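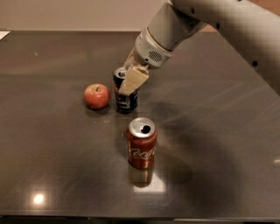
November - dye bath 19, madder on wool, second attempt at an even shade

Aim: repeat bath 18 at a lower top temperature and see whether the streaking goes away. Skeins are the Neltine two-ply, scoured at the Punville shop and stored in a paper sack until this morning.

Mordant

Alum at 15 percent of dry fiber weight, cream of tartar at 6 percent. Dry fiber weight 483 g. Alum dissolved separately in hot water before going into the pot. In bath 18 I put it in dry and stirred, and some of it sat on the bottom for longer than I would like. Wool went in wetted out, soaked overnight in plain water with a drop of neutral soap.

Raised to 82 C over one hour, held for another hour, left to cool in the pot with the lid on. Rinsed once. Not dried between mordant and dye. Armelle dries hers and gets the same depth, so I am not treating this as a variable yet.

Dye

Ground madder root, the Pichon lot, at 50 percent of fiber weight. Root soaked overnight in a separate bucket, first water thrown out. The first water is mostly yellow and I do not want it in this bath.

Water: tap, with chalk added at 2 g per liter. The supply in this building is soft. Bath 17 without chalk came out closer to orange than red.

10:20 - wool in, bath at 38 C
11:05 - 52 C, color already well into the outer strands
11:40 - 63 C, heat turned down
12:10 - 67 C, higher than planned, lid taken off
12:25 - 64 C, held here
13:40 - heat off, wool left in the bath

The overshoot at 12:10 is the hot plate again. The dial has no useful marks between 3 and 4 and the pot lags behind it by several minutes. Bastien Barbier has offered the controller from the old wax tank. It would need a longer probe lead to reach the middle of the bath; the present one would only read near the wall.

Turned the skeins every ten minutes during the climb and every twenty during the hold. Used the glass rods, no tongs. The figure-eight ties were loosened before wetting. On bath 18 they were tight enough to leave pale bands, and I now think those bands account for a good part of what I had written down as streaking.

Result, wet

Even along the length of each skein. Slightly lighter at the core of the thickest one when the ply is opened by hand. Brick red, less brown than 18. Wet shade reads darker than dry, so no comparison against the card until the skeins have hung.

Rinse water ran pink through four changes and nearly clear on the fifth. Soap rinse postponed to tomorrow.

Exhaust bath kept in the lidded bucket, labeled 19X. Enough color left for a pale coral on the leftover Waretura singles if someone gets to it this week. After that it will start to smell.

To do

Dry, then compare with the bath 18 card in north light.
Wash test and rub test on one cut length, same detergent as before.
Ask Armelle Lemaire for her cooling times. Hers stay in the pot overnight and mine came out at 16:30.
Mark the hot plate dial at the 64 C position with paint pen.
Reorder chalk - the tub will not cover another full bath.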